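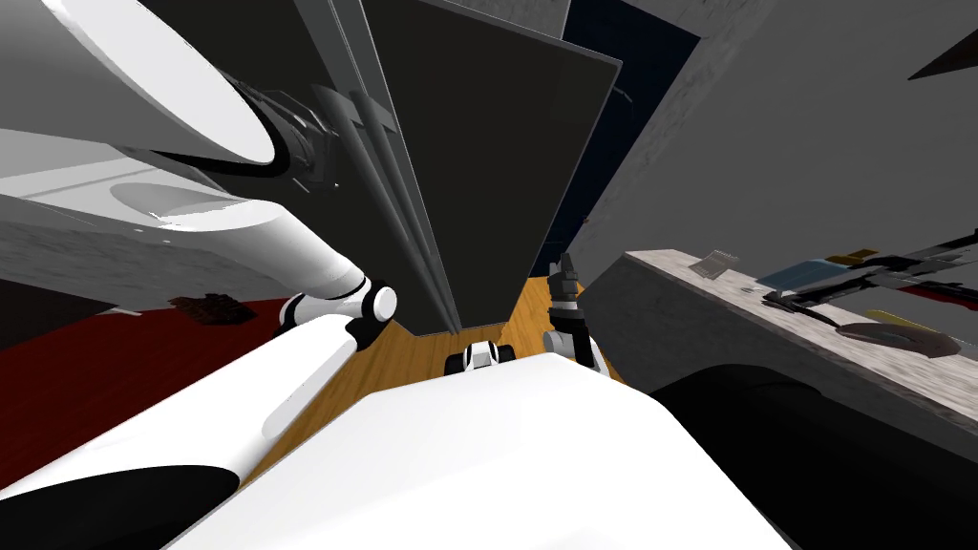 ## Preguntas frecuentes: Saludo, módulo de planificación y simulación

Última revisión: 31/08/2025

### ¿Qué cubre Saludo y qué queda fuera?

Saludo planifica trayectorias para robots de dos brazos y las ejecuta en el simulador Havau. El control de par a bajo nivel corresponde al controlador del fabricante. La percepción se consume como servicio externo.

### ¿A qué frecuencia corre el bucle de control?

A 100 Hz por defecto. El valor se cambia en `control.rate` y exige reiniciar el nodo. El planificador trabaja aparte y entrega segmentos de 64 puntos.

### ¿Por qué el planificador rechaza poses junto a una encimera?

Casi siempre por el margen de colisión. La malla del mueble se infla 3 cm, y una pinza que baje hasta un objeto plano, como una bandeja, entra en ese volumen. Reduzca `collision.padding` solo para el enlace de la pinza. No lo desactive de forma global.

### El brazo tapa buena parte de la vista de la cámara. ¿Es un error?

No. Las cámaras próximas a la pinza ven los propios enlaces en muchas configuraciones. 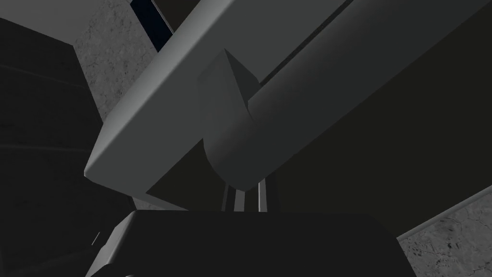 El filtro de autooclusión proyecta el modelo URDF sobre la imagen de profundidad y descarta los píxeles que coinciden con él. Si quedan restos en la nube de puntos, compruebe primero la calibración extrínseca y después `self_filter.scale`. Un valor demasiado alto elimina también objetos cercanos a los dedos.

### ¿Puedo usar escenas propias?

Sí, en formato USD o MJCF. La escena de referencia es Narkamdale. Las mallas de colisión deben ser convexas; el conversor de Bivmont las descompone al importar.

### ¿Cuántas pruebas de regresión hay?

La suite contiene 213. Se lanza con `saludo test --all`. En un equipo sin GPU, añada `--no-render`; las pruebas de percepción se omiten y figuran como `skipped`.

### ¿Sigue disponible la API anterior a marzo?

Solo en la rama `legacy`, sin correcciones.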